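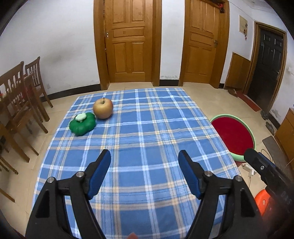
Can a machine clear a kitchen table yet?
Slowly, and only if you're generous about what counts as cleared. Ours can pick up most of what people leave lying around and put it somewhere sensible, but I wouldn't let it near a table set for dinner.

Notebook, September, Saturday, late morning

OK, produce day! I've been looking forward to this one all week, after that miserable stretch with the mugs. Only two things to move, an apple and the green pepper-shaped one, both over on the left side of the blue plaid cloth with the rest of the table left free. Sounds like nothing. It's a chore a four-year-old does while talking about something else.

What I like about the pair is how close together they sit. The apple is round and more or less forgiving (come in from any side, close, lift) but the green one is nearly touching it, so one finger has to find its way into almost no gap. And it's close to the edge of the table, so if you nudge it the wrong way you're going to be picking it up off the tile. I want lots of these awkward starts in the set. The spring set was all nicely spaced and the policy we trained on it, Stikedier, falls apart the moment two objects are neighbors.

Where we stand: 1450 demos in the kitchen folder, 198 of them produce. Stikedier got 93 clean pickups out of 401 tries on crowded tables last month. Ouch. Most of the misses were the same miss, too: it closes on both objects at once, lifts, and drops one. The Rodon baseline does it as well, so I'm not blaming our training code just yet.

Things to sort out:

Plaid. I keep wondering if all those bands and crossings confuse the depth estimate. Badawi (the old tracker) hated stripes. Run the same layouts on a plain cloth and compare before anyone starts theorizing at lunch.

Approach order. I'd been taking the apple first out of habit. Switch it up! If every demo starts with the apple, the model learns "apple first" and then sits there like a lump when there isn't one.

Stem cap on the green one is lumpy, so grab around the body and stay clear of the cap.

Open wide early. My fingers tend to stay half closed on the way in, and I can see it in the replays.

As for the big question, the one every visitor to Jindura asks, I'd say wiping and sorting are close, folding is a long way off, and putting away groceries is somewhere in between and depends a lot on who packed the bag. I'd pay good money for a machine that only did onions and potatoes.

Next up: same two objects in the middle of the cloth, then swapped left for right, then the plain cloth if it's out of the dryer.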